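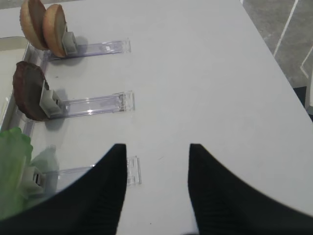

Speaker notes, Hok-lam Au
Looking after the burger cell (May, Rotthorpe)

Hi everybody, I'm Hok-lam, I keep the toy burger cell running, and I've got 20 minutes so I'll talk fast! Start with the clear holders. Each one has a gray pusher block, and the block is where I spend most of my mornings. Wipe the tracks first, then slide every block by hand. If one drags, take it off and clean underneath (dry cloth, please — I learned that one at Mirken).

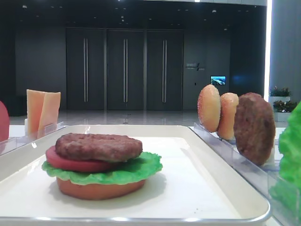
Next is the tray position. Tien-fu Wei and I tape the corners down and re-teach the drop point whenever somebody bumps the table. We stack bun, lettuce, tomato, patty, then cheese, and a shift of 8 millimeters at the bottom makes a mess by the top. Pause for the Fahmy story if there's time.

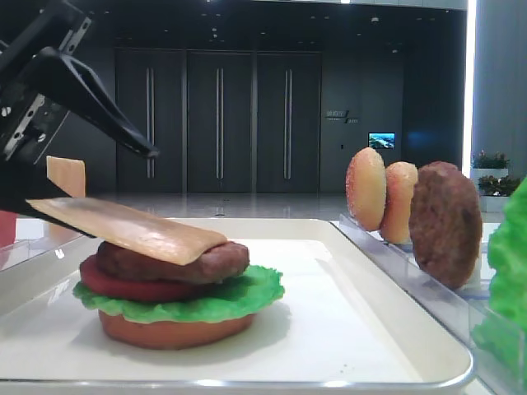
Then the fingers. Check the screws on the bracket before the first run, and look at the tips for wear. We swap ours after roughly 301 runs, and yes, Tien-fu picked that number. Cheese is the fussy one, so I slow the arm to 65 percent for it — go ahead and steal that setting. Questions, then hand over to Prenditz.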